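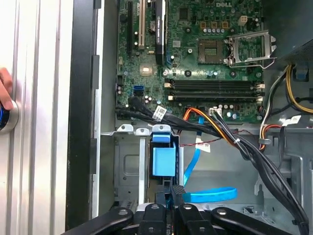 Merike Adomaitis
Laboratory Instructor, PC Hardware Basics

Handout 3: Looking at the board before we install

On Friday we work with the Dell board. Please read these notes before you come, the lab is only 40 minutes.

Find the CPU socket first. The silver bracket with the wire lever is open, so you can see the socket itself. Do not touch the inside of it with fingers or with a tool.

Next, find the coin-cell battery. It keeps the clock and the setup values when the computer has no power. The graphics card, marked NVIDIA, stands beside it.

The two SATA ports are blue and black, one above the other. Write both colors in your sketch. The memory slots are in two banks with pale clips at the ends - open the clips gently, they break easily.

Sketches go to Siu-ming Kwok, room 71, before the lab. The reading is chapter 15, only the part about sockets.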